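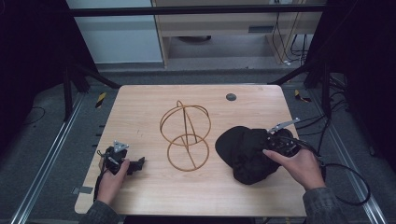

Puesto de captura 2. Pinza derecha cerrada sobre una gorra negra; a la izquierda de la gorra, la estructura de alambre.

Informe de avance, segundo periodo
Proyecto Garkine: recogida de demostraciones de manipulación con objetos blandos
Destinataria: Encarnación Cantero, seguimiento de ayudas, Fundación Vidal
Redacta: Bogdan Neagu, responsable de recogida de datos, Ovholm

Estimada Encarnación:

Le envío el informe correspondiente al segundo periodo, que termina en septiembre. He seguido el orden que usted nos propuso después del primer informe: estado de la recogida, calidad, cambios en el método, dificultades, gasto y plan para el periodo próximo.

1. Estado de la recogida

Al cierre del periodo tenemos 3636 demostraciones grabadas desde el comienzo del proyecto. De ellas, 1238 pertenecen a la familia que llamamos "prenda y soporte", es decir, tareas en las que intervienen una prenda pequeña y un objeto rígido. Las demás se reparten entre las familias de doblado, de traslado entre recipientes y de ordenación de mesa, que ya estaban descritas en el informe anterior y que no han cambiado.

La familia de prenda y soporte es la que más trabajo nos ha pedido. Una gorra no tiene dos veces la misma forma cuando está sobre la mesa. La visera conserva su curva, pero la copa se hunde y se arruga según cómo ha caído, y la persona que opera tiene que decidir cada vez por dónde la toma. Esta decisión es justamente lo que queremos que el sistema aprenda, y por este motivo pedimos a los operadores que no busquen siempre el mismo punto de agarre.

La estructura de alambre tiene dos aros y una varilla curva que termina arriba en un pequeño gancho. Fue elegida porque es difícil de ver para los modelos de percepción: las varillas son delgadas y el fondo se ve a través de ellas. Luuk Kuipers, que lleva el entrenamiento, nos había pedido desde el primer periodo un objeto de este tipo.

2. Calidad de las demostraciones

Cada demostración es revisada por una persona distinta de la que la ha grabado. Iwona Górecki coordina esta revisión. Los motivos de rechazo más frecuentes han sido los siguientes:

- Una de las pinzas sale del campo de la cámara de cabeza durante más tiempo del permitido.
- La señal de apertura de la pinza y el vídeo no están bien sincronizados.
- El operador corrige el agarre muchas veces seguidas y la intención de la tarea ya no se entiende.

El tercer motivo nos ha causado una discusión interna. Iwona defiende que una corrección es información útil y que no se debe tirar. Luuk prefiere separar estos casos en un conjunto propio, para poder entrenar con ellos y sin ellos y comparar. Hemos adoptado la propuesta de Luuk de manera provisional. Las demostraciones con correcciones se guardan con una etiqueta y no entran en el total que le comunico en el apartado 1.

3. Cambios en el método

Seguimos trabajando con dos pinzas de mano, una en cada mano del operador, conectadas por cable. En la propuesta inicial habíamos previsto pasar a pinzas sin cable durante este periodo. No lo hemos hecho. El proveedor, Clakis, nos entregó una unidad de prueba en la que el retardo no era constante, y para nuestro uso un retardo variable es peor que uno largo. Hemos acordado con ellos repetir la prueba cuando tengan una versión nueva.

Otro cambio es el punto de partida de los objetos. Antes el operador los colocaba a su gusto entre una toma y la siguiente. Vira Hutsuliak observó que, sin darse cuenta, todos dejábamos la prenda en el lado de la mano dominante. Ella escribió un pequeño programa que indica en una pantalla la zona de la mesa y la orientación antes de cada toma. Desde entonces la distribución es mucho más regular, aunque la preparación de cada toma es un poco más lenta.

También hemos fijado la ropa del operador. Ahora se graba con manga larga gris oscura, porque en la primera tanda había mangas de muchos colores y el modelo daba demasiada importancia al antebrazo.

4. Dificultades

La principal ha sido el cansancio. Sostener las dos pinzas con los brazos adelantados es pesado para los hombros, y hacia las 16:00 las tomas eran claramente peores que las de la mañana. Hemos reducido la duración de los turnos e introducido una pausa obligatoria. El ritmo diario ha bajado, pero el porcentaje de rechazos también.

La segunda dificultad es de personal. Una operadora formada por nosotros dejó el proyecto a mitad del periodo. Vira ha cubierto una parte de sus turnos, lo cual ha retrasado la documentación del formato de datos. Este retraso es responsabilidad mía, pues no pedí la sustitución a tiempo.

5. Gasto

El gasto de personal está dentro de lo previsto. En material hemos superado la partida en casi 800 euros, por la compra de cables de repuesto y de un segundo juego de dedos para las pinzas. Le solicito autorización para compensar esta cantidad con la partida de viajes, que no hemos utilizado. El detalle está en la hoja que acompaña a este informe.

6. Plan para el periodo próximo

Queremos completar la familia de prenda y soporte con otras prendas, en primer lugar gorros de punto y guantes, y con un segundo soporte que no sea de alambre. Luuk hará el primer entrenamiento con el conjunto revisado y me ha prometido resultados preliminares antes de la reunión de seguimiento. No puedo anticiparle todavía ninguna cifra de éxito del sistema.

La documentación del formato estará terminada antes de esa reunión. Vira ya no tiene turnos de operación asignados y puede dedicarse a ella.

Queda pendiente de su parte la respuesta sobre la publicación de los datos. Nosotros preferiríamos publicar primero la familia de doblado, que está cerrada, y esperar con las otras. Si la Fundación desea una sola publicación al final, le ruego que nos lo comunique pronto, porque afecta a la manera de numerar los archivos.

Quedo a su disposición para cualquier aclaración.

Atentamente,
Bogdan Neagu
Ovholm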